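Zuletzt aktualisiert: Mi, 6. November

Kategorie: Annahme & Sortieren | Schlagwörter: Kleidertausch, Textilien, Falten, Etiketten

Häufige Fragen zum Sortiertisch

Die Kleiderkammer Skestitell bekommt Fragen. Manche davon mehrmals pro Woche, manche in Großbuchstaben. Auf dieser Seite stehen die Antworten, die wir an der Theke sonst auch geben, nur freundlicher formuliert.

Was nehmt ihr an?

Kleidung für Erwachsene und Kinder, sauber und trocken. Dazu Bettwäsche, Schals, Mützen. Keine Unterwäsche, auch nicht die »fast neue«. Keine Skischuhe. Über Skischuhe haben wir lange genug gesprochen.

Muss ich vorher waschen?

Ja.

Auch wenn ich es nur einmal anhatte?

Ja. Einmal ist angehabt. Eine Waschmaschine gibt es bei uns nicht, nur eine Steckdose, an der irgendwann eine stehen soll.

Wie viel darf ich bringen?

Zwei Säcke pro Person und Öffnungstag. Im April kam jemand mit einem Anhänger, seitdem steht das auch an der Tür. Wer einen Haushalt auflöst, schreibt uns bitte vorher, dann machen wir einen eigenen Termin aus. Im letzten Durchgang gingen 913 Teile über den Tisch, und den Tisch gibt es nur einmal.

Muss ich die Sachen gefaltet abgeben?

Nein. Wir freuen uns, wenn jemand faltet, aber im Sack überlebt das selten den Weg von der Bushaltestelle. Bei uns wird alles ausgekippt und neu gelegt. Knüllen Sie also ruhig, nur bitte keine Knoten in die Ärmel. Ineinandergesteckte Socken bitte vorher trennen, sonst verschwindet eine davon im Bein einer Jogginghose und wird mit ihr verschenkt.

Wo finde ich das Etikett?

Bei Oberteilen meistens hinten im Kragen, das Pflegeetikett in der linken Seitennaht. Wenn es kratzt, wurde es herausgeschnitten, und zwar von jemandem mit Nagelschere und wenig Geduld. Teile ohne Größe legen wir an ein bekanntes Stück an und schreiben einen Zettel. Unsere Schätzungen werden mit der Zeit besser, bei Kapuzenpullis liegen wir weiterhin daneben.

Wie faltet ihr T-Shirts?

Auf 18 Zentimeter Breite, damit zwei Stapel nebeneinander ins Fach passen. Shirt mit der Vorderseite nach unten auslegen, glattstreichen, beide Seiten zur Mitte, Ärmel zurück, dann von unten zweimal hoch. Ivars Mägi faltet in Dritteln von der Seite und behauptet, das sei schneller. Seine Stapel erkennt man daran, dass sie umfallen.

Warum liegt bei euch immer alles durcheinander?

Weil vor dem Sortieren das Auskippen kommt. Wir ziehen jedes Stück einzeln heraus, drehen es auf rechts und schauen nach Flecken, Löchern und vergessenen Taschentüchern. Erst danach sieht es nach Ordnung aus, für ungefähr so lange, wie der nächste Sack braucht, um durch die Tür zu kommen.

Sortiert ihr nach Farbe?

Nach Art und Größe. Farbe machen wir nur auf der Stange, und nur samstags, wenn jemand Lust darauf hat. Beim Auskippen landet Rosa neben Schwarz, das ist kein Farbkonzept. 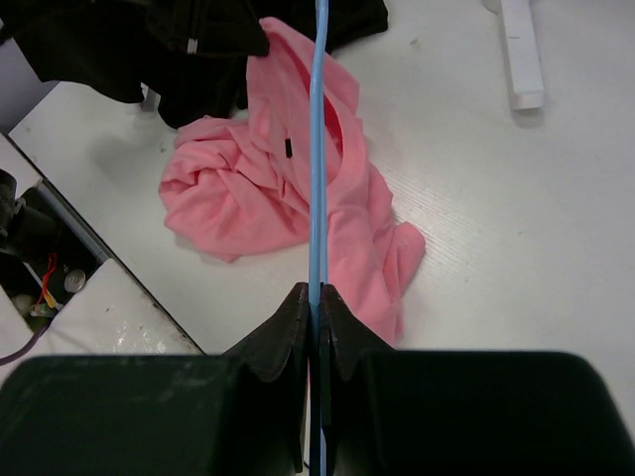
Was passiert mit dunklen Sachen?

Die bekommen eine zweite Runde. Auf Schwarz sieht man jede Fussel, auf dem weißen Tisch dann auch jede, die heruntergefallen ist. Wir gehen einmal mit der Rolle drüber. Wer Katzen hat, darf das gern schon zu Hause erledigen. Die Fusselrollen der Marke Ditow haben sich bewährt, 16 Stück liegen noch in der Schublade unter der Kasse, die keine Kasse ist.

Und der Tisch selbst?

Wird am Ende des Tages abgewischt. Dazwischen sammelt sich, was aus Hosentaschen und Säumen so fällt. Wer helle Sachen sortiert, wischt bitte vorher kurz drüber, der Lappen hängt am Haken.

Ich habe in einer Tasche etwas vergessen. Habt ihr es?

Vielleicht. Schlüssel, Ausweise und Geld kommen in die Dose mit der Aufschrift Abdel Hamid, so hieß der Imbiss, aus dem die Dose stammt. Herr Hamid wird trotzdem gelegentlich verlangt. Kaugummis heben wir nicht auf.

Was passiert mit Teilen, die keiner nimmt?

Sie hängen zwei Durchgänge lang, danach gehen sie zu Tranik in die Putzlappenkiste oder in die Nähgruppe. Die Nähgruppe nimmt am liebsten Jeans und Baumwolle. Für Fleece haben wir seit Langem keinen Abnehmer, Hinweise bitte per Mail.

Kann ich mein Kleid zurückhaben?

Solange es noch hängt, ja. Suchen müssen Sie selbst. Auf den Bügeln im Hauptraum ist Platz für 300 Teile, und »das blaue« hilft uns nicht weiter.

Kann ich mithelfen?

Gern. Eine Schicht dauert zwei Stunden, Falten lernt man in den ersten zehn Minuten, den Rest der Zeit diskutiert man mit Ivars über Drittel.

Zuletzt erschienen
- Öffnungszeiten über den Winter
- Putzlappenkiste: was hineindarf
- Jeans kürzen mit der Nähgruppe
- Fundsachen, Liste ohne Kaugummis
- Nochmals zum Thema Skischuhe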